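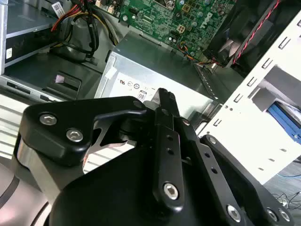
Desktop computer refurbishment

Desktop computer refurbishment is the work of taking a used desktop, checking and cleaning it, swapping any worn parts and getting it ready for a second owner. It sits somewhere between repair and recycling, and it has a loyal following among hobbyists, schools and small repair shops. A well-built tower is one of the friendliest machines ever made for this kind of work — most of them come apart with a screwdriver or no tools at all, and plenty have a useful second life waiting in them!

Background

Early home computers were costly enough that owners repaired them as a matter of course. As prices fell, many working machines were put into storage or thrown out when an office moved to newer models. Refurbishers saw the value in these retired office towers, which were often bought in large matching batches. A matching batch is a wonderful thing to work with: parts can be traded freely between units, and a fault learned on one machine is quickly spotted on the next.

In Asthorpe, the Flondby workshop began with 14 retired office towers stacked in a rented garage. By its second year it had returned 105 machines to use, and its running total later reached 809, as given in its newsletter of 28/10/2018. Its intake is heaviest in January, when offices in the area clear out their storage rooms.

Storage

Storage is usually the first thing a refurbisher looks at. The old drive is either wiped and tested or removed and destroyed, depending on what the donor has asked for. Wiping a large drive can take many hours, so shops tend to run several at once and leave them going overnight.

Many office towers hold their drives in plastic rails or caddies, often brightly coloured so they are easy to find. These little parts are easily lost, and seasoned refurbishers hoard them in jars.

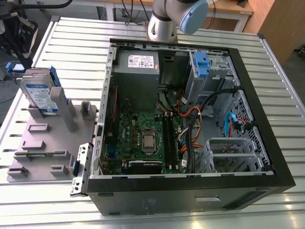 A 3.5-inch hard disk drive with blue plastic caddy rails, beside an open tower.

Replacing a hard disk with a solid-state drive is the most popular upgrade of all, and the change can be delightful. A machine that once crawled through start-up may be ready in seconds, with no other part touched.

Processor and memory

The processor is often left in place, but the dried-out paste between it and its cooler is cleaned off and renewed. Memory is cheap to add in matched pairs and is tested with a program that writes and reads back patterns, sometimes for over 10 hours.
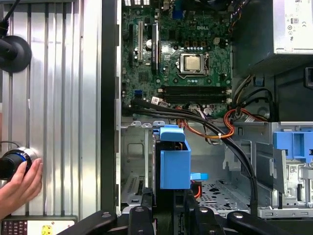

A Dell motherboard with its processor, memory slots and expansion slots in view.

Software and grading

Once the hardware is sound, a fresh operating system is installed. Free systems are a favourite with home refurbishers, and lighter ones run happily on quite modest machines. Flondby uses a checklist program called Dradotora to record each test, while the Coman shop, also in Asthorpe, keeps its records on paper cards taped inside the side panel.

Finished computers are commonly graded by the look of the case. Scratches and faded labels lower the grade, although they have no effect on how the computer runs.

See also

Computer recycling
Right to repair
Solid-state drive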